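How to clear a desk before lunch

Start with the paper. Every desk grows a rumpled white heap of it, and moving it to the other side doesn't count as tidying, however good it feels.
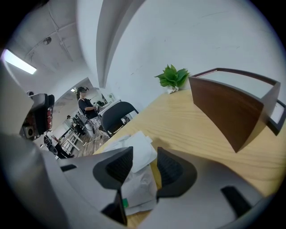 Wipe and put back

Keep the wet wipes on the table where you can reach them. The plant and the picture can stay at the far end, being the only things there with any manners.

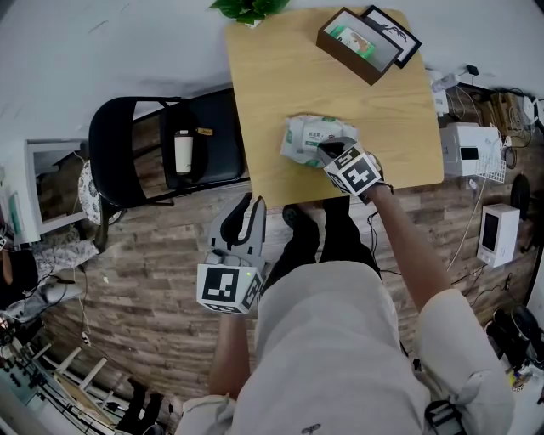 Kianoush Yazdani
Household editor, Pusolska

Wipe towards yourself, then go and look at the chair. Mine usually holds whatever I cleared off the desk.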